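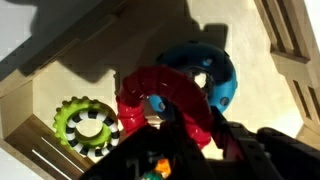

4. Washing toys in the Sirker 550

The toy cycle is for plain plastic and silicone toys with no batteries or electronics inside. Check the label on each toy before its first wash. If it says hand wash only, follow the label.

Before you start

1. Unplug the washer and wipe the inside of the drum.
2. Fit the fine mesh basket (supplied) and press down until both clips click.
3. Shake sand and crumbs out of the toys. Grooves and ribs can be cleared with a soft brush.
4. Place rings, blocks and cups in the basket in a single layer.

Note: Anything smaller than the mesh openings must go in the lidded tray.
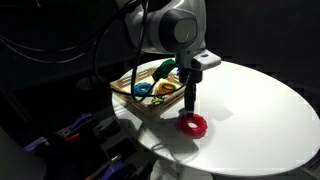 5. Add 300 ml of cold tap water to the side tank. Do not go past the MAX line.
6. Close the lid, plug in the washer and turn the dial to TOY.
7. Press START. The light stays green until the cycle ends, then blinks.

CAUTION: The lid gets hot. Wait for the blinking to stop before you open it, and keep children away from the washer while it is running.

After the cycle

Lift out the basket and stand it on a towel. Hollow toys can hold water — squeeze or tip them until they drain. Leave everything to air dry before you put it away.

Empty the side tank after every use. With hard water, run the descaling cycle (section 6) after 500 minutes of washing, or when the SCALE light comes on. Use Merkau powder or plain citric acid. Vinegar will damage the tank seal.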